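Lorkamthorpe Handwriting and Lettering Circle
Minutes of the general meeting, 17 October 2021

Nineteen members came along, which was a very happy sight after such a quiet summer, and we started a little behind time so that everyone could finish their coffee. The minutes of the June meeting were read out and accepted with one correction (the spring outing was to Morkska, and the minutes had it going to Trornar).

Whiteboard. Most of the first half hour went to the whiteboard, and it was a good-natured half hour. Members agreed that the size is just right for the beginners' table, who like to be able to see a letter from their seats without getting up. There was some grumbling about the shine on it. With the ceiling light on, the upper right corner catches a bright streak, and people sitting on that side asked whether the practice letters could be kept nearer the middle. Agreed.

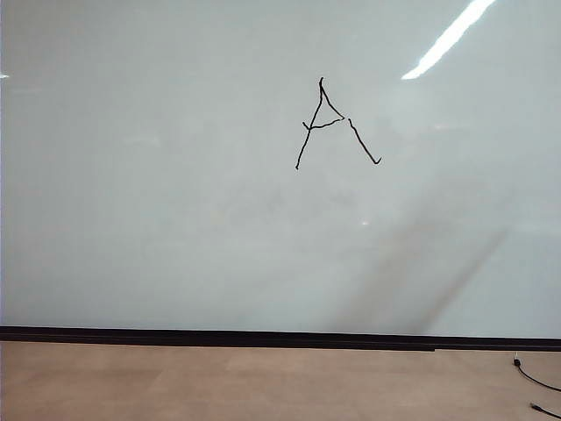 Minutes taken by
The Recording Secretary, Lorkamthorpe Circle

We then had a long and really enjoyable talk about the capital A. The one on the board has a left leg that runs down well past the right, a crossbar that pokes out a little on the left, and a gap partway down the right side, and there was plenty to say about all three! Several members felt that beginners should be told to draw the whole right leg in a single stroke before they even think about the bar. Others said they had learned it the other way around and had come to no harm. It was left to each table to choose. The little hook at the foot of the right leg had its admirers, and one member asked if we might do a whole evening on hooks and flicks – this was warmly received and goes on the list.

Markers. We have 12 black ones left in the cupboard. It was agreed to order two more boxes from Salazar, and to ask for the finer tip if they have it. Please put the caps back on until they click.

Money. The balance stands at $718, with the hall paid up through the end of the year. No questions.

Other business. The Trornar group has invited us to share their winter display. Members were keen, and a reply will go out this week with our thanks. Anyone with a finished alphabet to lend should bring it to the next meeting, flat and with a name on the back.

The meeting closed with cake, and thanks to everyone who stayed to stack the chairs.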